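August 12, 2019

Back to cube stacking, which has taken up more of this blog than I planned. The order is fixed: red on the table, green on red, blue on top. Els Mertens asked why I don't vary it. I like being able to compare one stack with another.
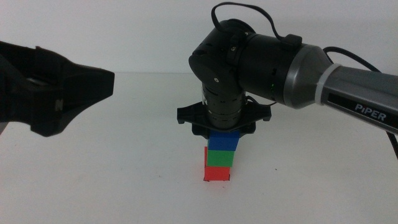
*Red, green, blue. Red sits a little to the left of green.*

An offset at the base is tolerable in a stack of 3. Each cube only has to keep the weight above it inside its own footprint, and a sliver of red on one side is well within that. My limit is 2 mm per joint, measured with a steel rule.

The tabletop is matte white. Specks show up on it easily, and so do scuffs.
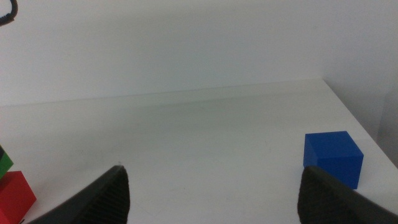 I wipe it with a barely damp cloth and let it dry for roughly 20 minutes. Grit under the bottom cube tilts everything above it, and the error grows with height. Lieven Verbruggen prefers a felt mat. I tried one in December and found it too soft at the corners.

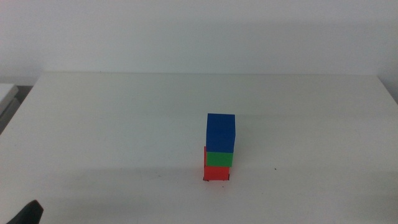

## Still to do

- Check the red cube for square
- Repeat with green at the base
- Return the steel rule to Lieven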